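Utilizamos cookies propias y de terceros para mejorar su experiencia de navegación. Aceptar | Configurar | Rechazar

Acta de la reunión ordinaria del Club de Robótica Udlow
Mes: abril. Hora de inicio: 17:05

Asistentes: Sieglinde Wiegand (coordinación), Dindo Padilla (control), Aldo Bassi (mecánica), Gülizar Karabulut (percepción y actas).
Excusa su ausencia: Svatopluk Kratochvíl.

1. Aprobación del acta anterior. Se aprueba sin enmiendas.

2. Estado del proyecto Ciravent (tarea de cocina al vapor, categoría de manipulación doméstica).

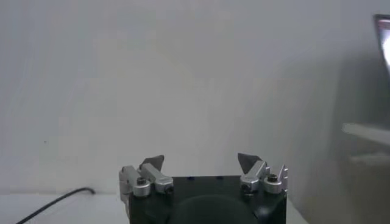
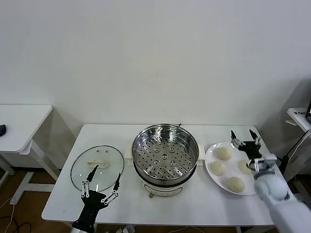

¿Qué parte de la tarea puntúa en la categoría de manipulación doméstica?
Puntúan el traslado de cada bollo entre el plato y la bandeja y la colocación final de la tapa. El encendido del aparato queda fuera de la prueba y lo realiza el equipo antes de empezar.

3. Control. Padilla informa de que la secuencia de traslado está programada por completo. Falta ajustar la velocidad de aproximación al plato, limitada por ahora al 20 % del máximo. Propone subirla al 25 % tras revisar los registros de par. Se acepta, con la condición de conservar el límite anterior en la maniobra de la tapa.

4. Mecánica. Bassi presenta dos opciones para el recubrimiento de los dedos: silicona fina o funda textil. La segunda se descarta por la limpieza. Se encargan 2 juegos de silicona a Grimshaw. Queda pendiente comprobar el apriete de los tornillos de las articulaciones; Bassi lo incluirá en la lista previa a cada sesión.

5. Percepción. Karabulut señala que los reflejos en el vidrio de la tapa desplazan la estimación del centro. Se acuerda tomar el asa como referencia y repetir la calibración entre cámara y brazo. Los datos se guardarán en la carpeta Grovia con la nomenclatura habitual.

6. Inscripción. Wiegand recuerda que la memoria técnica admite 9 páginas, anexos aparte. Kratochvíl ha enviado por correo el borrador del apartado de seguridad. Padilla pide que se añada el procedimiento de parada de emergencia.

7. Ruegos y preguntas. Bassi solicita una segunda llave del armario de herramientas. Wiegand lo consultará con conserjería.

Se levanta la sesión a las 18:40.
La secretaria, Gülizar Karabulut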